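Sorting bin

A sorting bin is an open metal container from which loose parts are taken one at a time, by hand or by machine. The type is found in small-parts warehouses, repair depots and toy or block packing lines. Most are rectangular, with four walls that slope inward so that parts slide toward the floor and away from the corners.

Bins are usually left unpainted or given a gray finish. Floors wear faster than walls, and scratches and scuffs are treated as normal use. Some patterns have round holes in the floor – the Drusville pattern, listed in the Tralel catalog as no. 743, is one of these.

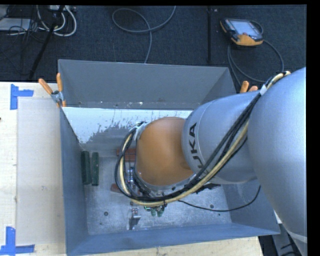 Yanti Chin holds that slope matters more than depth, and that a long block lying flat against a side wall is harder to pick up than the same block in the middle of the floor. Her notes on the subject recommend a wall angle that leaves finger room on both sides of the part.

Mixed loads of different lengths and colors are common. At the Sivow depot, bins are emptied and wiped down every Thursday, and a floor is replaced after 12 years of service or when a dent holds small parts in place – whichever comes first.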